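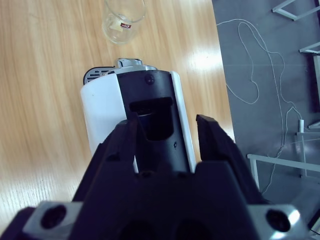

The Ogilvie Repair Service has published its yearly review, and with it a set of proposals on how household goods should be put together. Helmi Hirvonen, who has led the service since it moved to its present workshop, holds that most repairs are decided by the fastenings. A round bolt hole in a bright metal plate tells the repairer at once where a part is held and where to begin. A glued seam tells the repairer very little. "We ask members to look at an object before they touch it," she said. "If they can find the fixings, they are already part of the way to taking it apart safely."

The service accepted 3,555 items during the year covered by the review. Of these, 1,622 went back to their owners in working order on the first visit. The remainder were held for parts, returned with written advice or sent for recycling. Ms Hirvonen does not regard the second figure as disappointing. She pointed out that it excludes items mended on a later visit, which the service has only recently begun to record separately.

How items are received

Members bring goods to the front desk between 10 a.m. and 4 p.m. and pay a fee of £2 for each item, whatever its size. A form is completed with the owner present. It asks what the item is, how old it is thought to be, what it has stopped doing and whether anyone has already tried to mend it.

"The last question is the one people are shy about," Ms Hirvonen said. "They think we shall be cross. We would much prefer to know that a screw has been lost than to spend an hour looking for it."

Lamps and radios make up the largest group, followed by small kitchen appliances. The latter have grown in number every year, and capsule coffee machines now have their own page in the desk handbook. Owners are asked to empty the water tank at home, remove any used capsule and bring the drip tray with the machine, as trays left behind have caused a good many second journeys. Limescale is the usual complaint, and in many cases the owner is shown how to deal with it and no repair is booked. 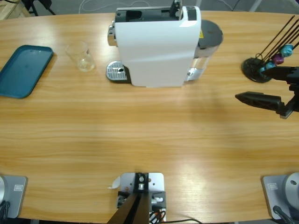 Spare parts and the Joletti store

The parts store, known as Joletti after the ironmonger's shop that once occupied the premises, holds switches, seals, plugs, springs and fuses in labelled drawers. Ms Hirvonen has spent much of the past year putting it in order. Parts had previously been sorted by the date on which they arrived – a system that suited the person who unpacked them and no one else. They are now sorted by use and then by size.

A grant of £1,000 from the Plulell Fund paid for the drawers and for a new set of insulated hand tools. The service has applied for a further sum towards a testing bench, and expects a reply in July.

Training

The Sillisent course, named after the street on which the workshop stands, is open to adults with no earlier experience. It begins with hand tools and plain mechanical objects, such as clocks and can openers. Mains appliances are introduced only when the tutor is satisfied with the learner's work, and every mains item is tested by a qualified person before it leaves the building.

Asked what she would change if she could, Ms Hirvonen named printed instructions. "A diagram inside the lid would help more than any course of ours. Older sewing machines had one. I should like to see them again," she said.

Applications for the next course are held at the front desk, where copies of the review may also be consulted.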